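Binditton House: Questions About Beds, Linen and Laundry

These are the questions we get most often from new residents about bedding, folding and the laundry service. If yours isn't answered, leave a note for Leena Sjöberg at the front office.

What bedding comes with the room?

Each room has a fitted sheet, a flat sheet, two pillowcases and one blanket. You are welcome to bring your own, but we can't wash personal bedding with the house linen.

Does the bed have to stay where it is?

Yes. The outlets and the reading lamp were placed with the bed in mind, and the floors scratch easily. If you need it moved for a medical reason, ask the office and we will do it for you. 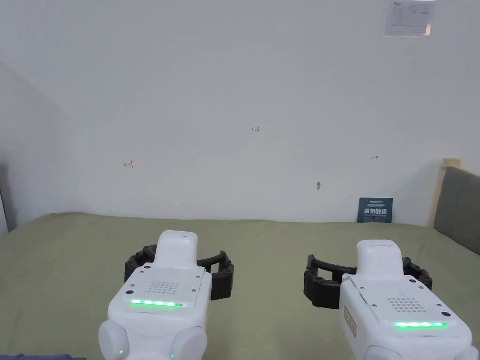
Sheets are changed every second week. Strip the bed by 8 in the morning and leave the used set in the hall bin. A clean set will be outside your door by the afternoon. The sheets come in several colors, and you may get a muted olive green one like this or something else. We can't hold a particular color for you. When you make the bed, pull the sheet toward the wall side first and then smooth it forward. A few slight wrinkles are fine.

Can I write on the walls?

Please don't. Red ink in particular shows through a single coat of paint. Small marks that were there when you moved in won't be charged to you, as long as they are on your check-in sheet. Add them within five days of arrival.

Where should I fold my laundry?

On your own bed. The laundry room at the Mekdale end of the building has one narrow counter, and people waiting for a dryer need it for their baskets. A made bed gives you more space anyway.

How should T-shirts be folded for the laundry service?

You don't need to fold anything you send out. For clean clothes going into the dresser, we suggest the lengthwise fold, which suits the shallow drawers. Lay the shirt on the bed, bring the sides in to make a long band, and then fold it from the hem toward the collar.
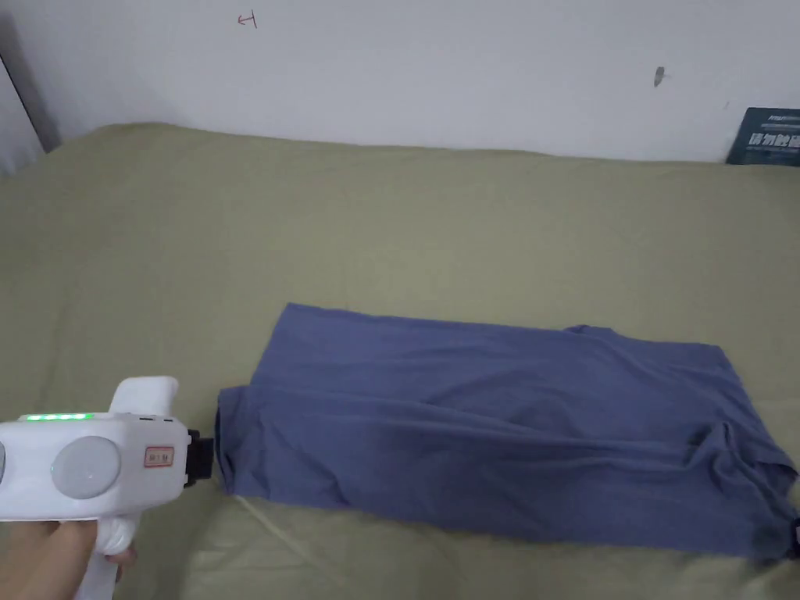
Binditton, October

Laundry service prices have changed for the new term. A standard bag is now $8 and a large bag is $26. Bags go out on the same schedule as before. Prepaid tickets from last term will still be accepted at the office.

My shirt bunches up when I fold it. What am I doing wrong?

Usually the collar end. If the fabric is twisted around the neckline, as on the grayish-blue shirt in the photo, the creases will run across the body no matter how straight the top edge is. Flatten the collar first, then hold the hem and pull gently along the length.

Can I get an iron?

There are two irons at the front office. Sign one out and bring it back the same day. Do not iron on the bed. An ironing board is kept in the laundry room.

Something is missing from my bag. Who do I ask?

Anil Acharya handles lost items. Give him your room number and the ticket from the bag. Unclaimed clothes are kept for five weeks.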